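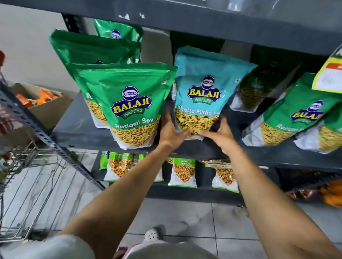 Flexible plastic packaging is light, cheap to fill and difficult to recycle. It is now used for most dry snacks, much pet food and a growing share of frozen vegetables, yet few councils accept it in the household bin. Part of the difficulty is that a single pack may do several jobs through one thin wall. A snack pouch has to stand upright on the shelf and carry print over most of its face, and in many cases, as on the light-blue Balaji pouch, it must also leave a clear window over the contents. Each requirement affects the choice of film, and each choice affects what a sorting plant can do with the pack afterwards. This report describes a trial collection of household film in Skikham and considers what the collected material would be suitable for.

1. Aim

The aim was to find out what kinds of flexible packaging households set aside when asked to keep all of it, and how much of that material could be identified by hand with simple tests. Rigid plastics, paper and metal cans were outside the scope. Cost was also left out, as no reliable price for mixed film could be obtained during the project.

2. Background

Household film falls into a few broad groups. Polyethylene is soft, stretches before it tears and is used for bread bags, produce bags and the outer wrap on multipacks. Oriented polypropylene is crisp, creases sharply and is used for biscuit wraps and crisp packets, often with a very thin layer of aluminium deposited on the inner side. Polyester is stiff and glossy and is usually found as the outer, printed layer of a bonded structure. Bonded structures join two or more of these by adhesive or by extrusion, so that one layer takes the print, another keeps out oxygen and moisture and the innermost layer melts to form the seal.

Mechanical recycling works best on a single polymer. Polyethylene and polypropylene can be separated from polyester by density, as both float in water and polyester sinks, but a bonded film behaves as one piece and goes wherever its overall density takes it. Printed inks darken the recycled pellet. Food residue adds odour and, with fried products, oil, which survives a cold wash.

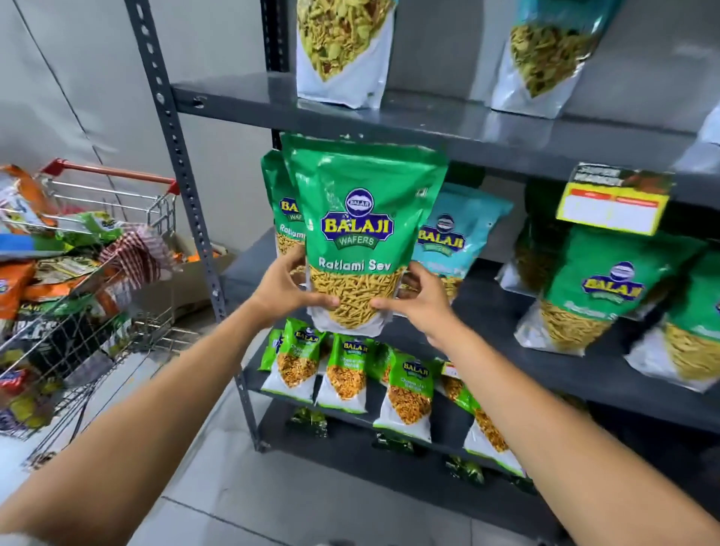 Figure 1. Ratlami Sev pouch, Balaji Wafers, with printed upper part and clear lower window.

3. Method

Collection took place in September. Nearly 200 households on the Wiltisance estate, on the north side of Skikham, were given a paper sack and a printed sheet listing what to put in it. Residents were asked to empty packs and shake out crumbs but not to wash them. Sacks were left at the front door and picked up by the project group at the end of the collection period.

The contents were tipped out on a covered bench in the college materials workshop and sorted by hand. Each item was recorded once under its original use (bread, snacks, frozen food, pet food, toiletries, non-food, unknown). Torn pieces smaller than a palm were weighed together and not recorded as items.

Identification followed a fixed order:

(a) Recycling mark, where present and legible.
(b) Stretch test. A strip was cut and pulled slowly between the fingers.
(c) Float test in tap water with a drop of detergent, to stop air bubbles clinging to the surface.
(d) Peel test at a cut corner, to look for separate layers.

A subset of 20 items was then checked on the Kováčik bench spectrometer in the chemistry department. Readings were taken from both faces of each item, as a bonded film may give a different polymer on each side. Weighing was done on a Tulterer platform balance, zeroed before every batch.

4. Results

The sort produced 3,667 recorded items. Bread and produce bags made up the largest group by number, followed by snack packs. By weight the order changed, as pet food sacks are few but heavy. Frozen food bags were close behind and were the cleanest group apart from non-food wrap.

The recycling mark was less useful than expected. Many packs had none, and on others it had been printed across a seal and could not be read. The stretch test gave a clear result for polyethylene and a poor one for everything else. The float test separated the plain films well but was unreliable for anything with an inner metal layer, which tended to trap air along the folds however much detergent was added.

Agreement between the hand tests and the spectrometer was good. Of the items in the subset, 17 were placed in the same group by both methods. The remainder were all stand-up pouches which had been called polypropylene by hand and which gave polyester on the outer face.
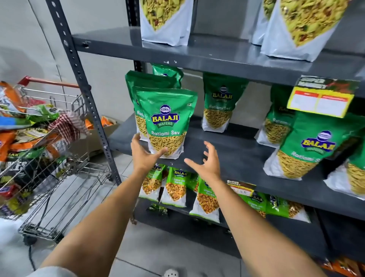 Figure 2. Snack pouches on metal shelving, small shop.

5. Discussion

The result for stand-up pouches matters more than their number suggests. A pouch needs stiffness to hold its shape, and a common way to get it is to bond a polyester outer layer to a polyethylene inner one. To the hand it feels much like thick polypropylene. A sorter working at speed would be likely to make the same error, and the polyester would then pass into a polypropylene bale. Single-polymer pouches exist, but the sorter has no dependable way of telling them apart by touch.

Residue was the second problem. Snack packs held salt, crumbs and oil in the bottom fold, and by the time of sorting the smell in the workshop was strong. Shaking out is not enough. Asking residents to wash packs would help, though it would probably reduce the number taking part and would use hot water.

Two weaknesses in the method should be noted. The households were all on one estate and had agreed to take part, so the material is likely to be cleaner and more complete than a general collection would give. The subset was also picked by eye, with a preference for items that looked unusual – a random draw would have been better and should be used if the work is repeated.

6. Conclusions

Plain polyethylene bags can be picked out by hand with confidence and are the obvious material for a first kerbside collection. Metal-lined snack packs and stand-up pouches should be kept apart from them. For pouches, a spectrometer reading from both faces is needed before any polymer is assigned.

7. Further work

The float test could be repeated on shredded film, which would remove the trapped air. A hot wash trial on the snack group was planned but not completed, and the sacks for it remain in the workshop store.

Last updated: March 29, 2020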